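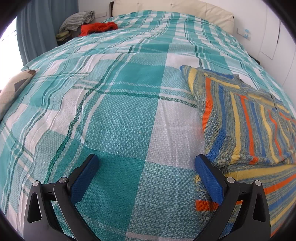

How to Fold a Chunky Sweater on the Bed

Thick knits lose their shape on hangers, so fold them and keep them in a drawer or on a shelf. A bed works better than a table, as you can walk around to the other side.

Pull the bedspread flat first. Wrinkles underneath will throw off your edges.

Lay the sweater face down with the neck pointing toward the headboard. Smooth it from the middle out with your palms. Don't tug at the hem, especially on a loose knit, or it will go wavy. Striped sweaters are easier because the stripes show you when the body is crooked.

Fold one side in toward the center, about a third of the width. Bring the sleeve straight down along the body. If it is longer than the body, turn the cuff back up. Do the same on the other side.

Fold the bottom up to the middle, then fold again to the neck. For a shallow drawer, up to 10 inches wide, roll it from the hem instead.

Stack no more than four, heaviest at the bottom. Check for lint before you put them away and pick it off by hand. A sticky roller pulls at wool.

Cardigans: button every other button, then fold the same way.

Next: Folding Fitted Sheets

Posted by Humaira Tanoli in Bedroom, Laundry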